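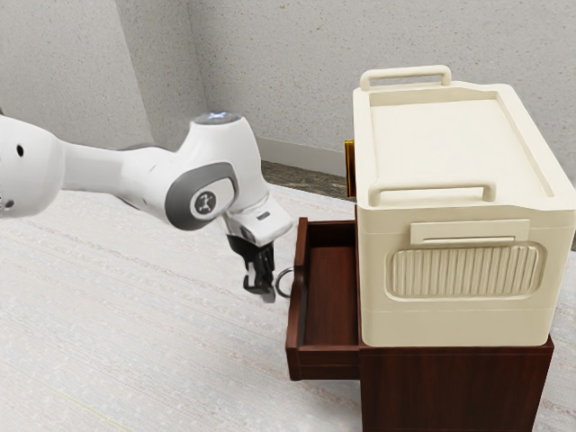
Home | Club nights | Build guides | Simulation | Competition | Kit list

Drawer task, part 2: getting the thing open without losing your temper

Last updated 17/10/2023

You should have finished part 1 by now, which means the simulator starts, the arm holds still when you tell it to, and you have stopped naming your save files "final". If any of those is untrue, go back. The drawer can wait.

The job for this round of the Flanard Cup is simple to say. Open the drawer, leave everything on top of the cabinet where it is, and finish with the gripper clear of the handle. You score nothing for style, which is a mercy to most of us.

Before you start

Load the Sulness room and check the step count at the bottom of the window. Each run is capped at 616 steps. That sounds generous until your arm spends 400 of them admiring the carpet.

Set the random seed to 67 while you are learning. Everyone in the club uses it, so if yours does something peculiar we can make ours do it too. Change it once you can open the drawer five times running, and prepare to be humbled.

1. Find the handle

The handle is thin and sticks out from the drawer front, and your program needs to know where it is before the arm goes anywhere. Ask the simulator for its position first. Yes, this is cheating. The competition allows it in the junior class and you will have plenty of chances to suffer later.

If you are entering the senior class, you work from the camera views only. Tick "wrist view" and "room view" in the Feveck panel and save a few pictures from each with the drawer in different places. Look at them yourself before you feed them to anything. Last August two of our teams trained for a week on pictures of mostly floor.
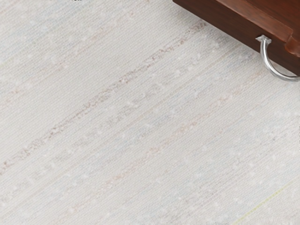 A good set for training has the handle whole in most of the pictures and partly out of view in a few, so the program learns to cope with both. Throw out the ones where you can't find it yourself. Keep the odd awkward angle. Pay attention to shadows too, as a dark line under a handle looks a good deal like a handle to a program that has only been alive since teatime.

2. Come in slowly

Don't send the arm straight to the handle. Send it to a waiting point first, in front of the drawer and a little above it, with the fingers pointing down and open wider than you think you need. Then lower it in small moves. We use 2 stages, fast to the waiting point and slow from there, and the Yazdani script has both of them written in already. Change the speeds if you like. Write down what they were.

Most failures happen in this step. The usual ones:

- Fingers land on the front panel. Your waiting point is too close. Move it away from the cabinet.
- Fingers close on air. You measured to the middle of the drawer and forgot that handles stick out.
- The arm folds itself into a shape not found in nature. Reset, and start from the default pose.

3. Close, then check

Close the fingers and read the gap between them. If it says fully shut, you have caught nothing, and pulling will achieve a very confident journey backwards. Put an "if" here. Every year somebody leaves it out and every year Noreen Kiani, who marks the logs, writes "holding what?" in the margin.

4. Pull in a straight line

The drawer slides one way only. Pull along that line and keep the height fixed. A pull that drifts upwards will jam, or slip off, or shake the cabinet, and there are penalties if the things on top move. Stop when the simulator reports 195 millimetres of travel. More is allowed but earns you nothing.

5. Let go and leave

Open the fingers, back off, then raise the arm. In that order. Raising first hooks the handle about one time in three and you get to watch the drawer join in.

What to hand in

Your script, the log from your best run and the log from your worst. The worst one is more use to us and far more fun at club night. Put your team name in the file name and bring a copy on a stick, as the wifi in the hall is mainly decorative.

Part 3 covers closing the drawer again. It's harder than you'd think.

Questions to the club inbox | © Flanard Robotics Club | Back to top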